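Skullstead council to resurface 61 timber floors

August 2019

Skullstead council has approved a program to sand and reseal timber floors in its public halls.
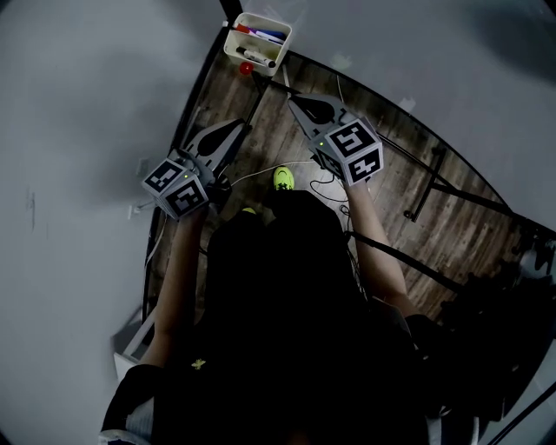
A plank floor seen from standing height.

Contractor Brimus will use a water-based finish, with 35 floors scheduled in the first stage.

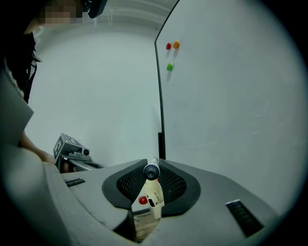 Colour matching is done by building. Project manager Naomi Magesa said light brown boards, like the patch showing between the black pads, will get a clear matt coat.

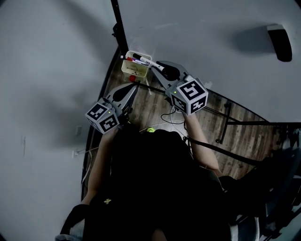 Wood-grain flooring underfoot.

Each hall will close for eight days.
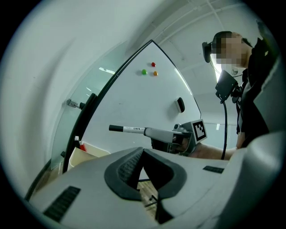

Bookings will move to the Kaijage centre.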